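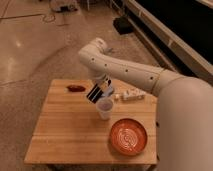
Alun Harries
Cuaderno de taller, proyecto Curen
28 de diciembre de 2018

Continúo con el agarre de vasos. Lo anterior está en las notas de agosto; desde entonces han cambiado la placa de control de la pinza, la mesa y la rutina de aproximación, así que los parámetros de aquella tanda no sirven y los he tachado.

Montaje. Brazo a la derecha de la mesa, aproximación por encima, con el codo alto y la muñeca bajando casi a plomo. Con el codo bajo el antebrazo invade la mitad delantera del tablero y hay que sacar el cuenco naranja cada vez. Con el codo alto cabe todo: vaso en el centro, cuenco delante a la derecha, paquetes blancos al fondo. Se pierde alcance en la esquina delantera izquierda, que por ahora no usamos.

Origen de coordenadas en la esquina trasera derecha del tablero. Eje X hacia la izquierda, eje Y hacia delante, Z hacia arriba desde la madera. Lo apunto porque en el fichero antiguo X e Y están cambiados y ya he perdido una mañana con eso.

Problema de hoy: el vaso se deforma al cerrar. La pared es cónica y los dedos son paralelos, de modo que el contacto empieza por arriba, cerca del borde, y el vaso cede ahí antes de que el resto del dedo llegue a apoyar. Con la consigna de corriente que veníamos usando (1275 en unidades del controlador) el borde queda ovalado y al abrir recupera la forma a medias. Al segundo o tercer agarre el mismo vaso ya tiene un pliegue y no vale para medir nada.

Pruebas:

Consigna 1275, velocidad de cierre normal. Agarra siempre, deforma siempre. Vaso a la basura.

Consigna 1000, velocidad normal. Deforma menos. El vaso resbala al levantar si lleva agua. En vacío aguanta.

Consigna 1000, velocidad a la mitad. Mejor. El golpe inicial de los dedos era parte del problema: el controlador tarda en ver la subida de corriente y para entonces ya ha apretado de más. A media velocidad el vaso lleno hasta la mitad sube y se mantiene durante el giro de muñeca.

Consigna 1000, velocidad a la mitad, punto de agarre 22 mm más bajo. Es la buena. La pared es más rígida cerca de la base y el borde ya no se mueve. Hay que vigilar la punta de los dedos, que queda a 5 mm de la madera. Con el tablero bien nivelado es suficiente. Si alguien vuelve a calzar las patas con cartón, no lo es.

No he tocado el material de los dedos. Pikalus vende unas almohadillas de silicona que podrían ayudar, pero añaden grosor y obligan a recalibrar la apertura. Lo dejo para cuando la rutina sea estable, si no cambian dos cosas a la vez y no sabremos cuál ha sido.

Detección. El vaso transparente sigue siendo lo peor de la mesa. El algoritmo de contorno se queda con el borde superior y pierde la base, y el reflejo de las luces le añade un segundo borde donde no hay nada. La posición en X sale estable. La posición en Y baila según por dónde entre la luz. Solución provisional: tomar el centro del borde superior, suponer eje vertical y restar la altura conocida del vaso. Funciona mientras usemos siempre el mismo modelo de vaso. Con otro modelo hay que cambiar la constante a mano (vasos.cfg, primera línea).

El cuenco se detecta sin problemas. Color saturado sobre madera clara, no hay más que decir. Las espirales del interior confundían al filtro de bordes de la versión anterior; con el desenfoque previo desaparecen. El agarre del cuenco no está resuelto: es demasiado ancho para la pinza y habría que tomarlo por el borde, con la muñeca inclinada. Pendiente.

Los paquetes blancos los trata como un solo objeto. Para la prueba de evitar obstáculos me da igual, incluso es preferible. Para recogerlos uno a uno habrá que separarlos más o mejorar la segmentación.

Trayectoria. He añadido un punto intermedio sobre el vaso antes de la bajada. Sin él, el planificador buscaba el camino corto y la muñeca entraba en diagonal -- en una de las pasadas tumbó el vaso con el dedo izquierdo. Con el punto intermedio la bajada es vertical y el ciclo se alarga un poco, aceptable.

La parada de emergencia está comprobada en posición alta y durante la bajada. En posición baja, con vaso agarrado, la pinza se queda cerrada al cortar. Es el comportamiento que queremos, pero conviene saberlo: para soltar hay que rearmar y abrir desde la consola, no tirar del vaso.

Software. La rama del taller usa todavía la biblioteca Khondokar para la cinemática inversa. Cerca del codo extendido devuelve a veces la segunda solución y el brazo intenta dar la vuelta. He puesto un límite en la articulación del codo que descarta esa solución antes de enviarla. Es un parche. Lo correcto sería pasar la postura anterior como semilla, y la función la admite, pero el envoltorio nuestro no la expone.

Para la demostración en Horville hace falta la secuencia completa: tomar el vaso, verter en el cuenco, devolver el vaso a su sitio. Hoy está hecho el primer tercio. El vertido depende de que el agarre bajo aguante con la muñeca girada del todo, y eso solo lo he probado hasta medio giro.

Pendiente:
-- vertido en seco, giro completo, vaso vacío
-- repetir con agua, bandeja debajo
-- nivelar la mesa y marcar en el suelo la posición de las patas
-- exponer la semilla en el envoltorio de cinemática
-- agarre del cuenco por el borde
-- pedir más vasos del mismo modelo, quedan pocos sin pliegues

Los parámetros buenos están guardados como vaso_bajo. No sobrescribir.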